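Sundis 作業工具・照明展示会 見学記

2023年3月13日
カテゴリー：見学・イベント

工具卸の Sundis が開いている取引先向けの展示会に行ってきました。会場は同社の物流倉庫の1階で、普段は荷さばきに使っている区画を片付けてブースを並べています。今回の目当ては、Stullmont の充電式投光器と、Jaunzems の工具収納の新しいシリーズです。うちの店では冬のあいだに作業灯の問い合わせが増えたので、春の入れ替え前に実物を触っておきたいと思っていました。

受付は9時半からで、名刺を2枚渡して入場証をもらいます。駐車場は倉庫の北側です。案内のはがきには正面と書いてありましたが、正面はトラックの出入りがあるため回されました。来年行く方は最初から北側に入ったほうが早いです。

まず Stullmont のブースへ。投光器は据え置き型と手持ち型、それにマグネット付きの小型があり、据え置き型の新型は明るさが1000ルーメンです。数字だけ見れば他社にもっと明るいものがありますが、光の広がり方がなだらかで、床に置いて壁を照らしたときに中心だけ白く飛ぶことがありません。塗装やパテの確認に使う人にはこのほうが向いていると思います。

明るさは3段階の切り替えで、ボタンは本体の背面にあります。手袋をしたままでも押せる大きさです。ただ、背面を壁に寄せて置くと押しにくく、ここは側面にあったほうがよかったです。スタンドは折りたたむとそのまま持ち手になります。角度の固定はつまみを締める方式で、会場の見本は少し緩みがありました。担当の方に聞いたところ、量産品ではワッシャーを変えるとのことでした。

電池は同社の工具と共通です。すでに Stullmont のインパクトドライバーを使っている人なら本体だけ買えば済みます。電池なしの箱も最初から出るそうで、これは店としても助かります。充電器付きのセットしかない商品は、二つ目を勧めにくいからです。

小型のマグネットライトは、配電盤や車の下回りを見るときのものです。磁力は十分で、鉄板の天井面に付けて手で叩いても落ちませんでした。クリップは薄く、胸ポケットに挟むと少し頭が重く感じます。色は黒と黄色の2色。暗いところで置き忘れることを考えると、うちで仕入れるなら黄色だけにします。

続いて Jaunzems の収納です。積み重ね式の工具箱は昔から定番ですが、今回は壁掛けのレールと組み合わせる形になっていました。レールは幅が83センチで、柱の間隔に合わせてねじ穴の位置をずらせます。石こうボードだけの壁には付けないようにと、説明の紙に大きく書いてありました。店頭でも必ず聞かれるところなので、紙を1枚もらって帰りました。

レールにはフック、棚、小箱の3種類が掛かります。フックは長さ違いがあり、丸のこのような重いものは短いほうに掛けます。長いフックに重いものを掛けると、先が下がって抜けやすくなるそうです。棚は奥行きが浅めで、スプレー缶なら一列に並びます。前の縁が立ち上がっているので、少し当たったくらいでは落ちません。
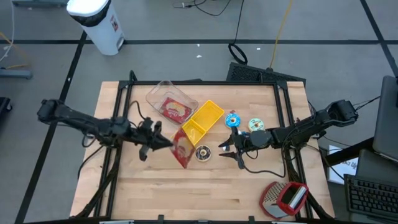

小箱のほうは、中身をどう見せるかで各社の考えが分かれます。Jaunzems は色付きの不透明な箱に札を差す方式で、見た目はきれいに揃いますが、札を書き換えない人の作業場ではすぐに役に立たなくなります。私は透明派です。写真の台の奥にあるような透明な四角い容器なら、入っているのが赤い包みに白いラベルのものだと、ふたや札に頼らずにわかります。ビスやアンカーの小袋も同じで、袋のまま透明の箱に入れておけば、袋の印刷がそのまま札の代わりになります。担当の方にそう話すと、透明タイプの要望は多く、次の追加で検討しているという返事でした。時期は未定です。

昼は会場の隅の軽食コーナーで済ませました。おにぎりと豚汁で、豚汁は去年より具が増えていました。椅子が少ないのは相変わらずで、立って食べている人が目立ちました。

午後は実演を見ました。講師は Berhanu Alemayehu さんで、家具の修理を長くやっている方です。題は「作業台まわりの明かりの置き方」。30分の予定が少し延びました。内容をいくつか書いておきます。

作業灯は一灯で強く照らすより、弱めの灯りを二方向から当てるほうが手元の影が薄くなる。利き手と反対側を主にして、利き手側は明るさを一段落とす。天井の蛍光灯は消さずに残す。真っ暗な部屋で投光器だけを点けると、目が疲れて寸法の読み違いが増えるそうです。

実際に会場の照明を半分落として、一灯のときと二灯のときで、さしがねの目盛りがどう見えるかを比べさせてくれました。これは差がはっきり出ます。とくに金属のさしがねは、正面から強い光を当てると反射で目盛りが読めません。斜めから当てるだけで読めるようになりました。店の作業コーナーの灯りも正面から当てているので、位置を変えるつもりです。

質問の時間には、コードにつまずかない配線の仕方を聞いた人がいました。Berhanu さんの答えは、床を這わせるなら台の脚に沿わせて一か所で留める、余った分は輪にして台の下に掛ける、というものでした。コードリールを巻いたまま使わないことも念を押していました。熱を持つためです。

最後に Carkent のブースにも寄りました。ここは作業台と脚立の会社で、1月に値上げの案内が来ていたので、その話を聞くためです。脚立は値上げ、作業台は据え置きと決まったそうです。折りたたみ作業台は、天板の留め金が新しくなっていました。以前のものは指を挟みやすく、お客さんから何度か苦情をもらっています。新しい留め金は外側から押して外す形で、開閉してみた限りでは指が入るすき間はありません。重さは前と変わらず、女性や年配の方が一人で車に積むには少しきついままです。

台の高さは5段階で変えられます。一番低い段は腰掛けて使う高さ、一番高い段は立ったまま細かい作業をする高さです。脚を1本ずつ調整するので、土間のように床が傾いた場所でも水平が出せます。水準器は付属しません。

注文は会場でもできましたが、当日は見積もりだけにしました。Stullmont の据え置き型と小型の黄色、Carkent の作業台は入れる方向で考えています。Jaunzems のレールは壁の下地の説明が必要な商品なので、先に店内の壁に1本取り付けて、見本を作ってからにします。入荷したら店頭と、このページでお知らせします。

なお、会場でもらった Stullmont のカタログは余分があります。必要な方はレジで声をかけてください。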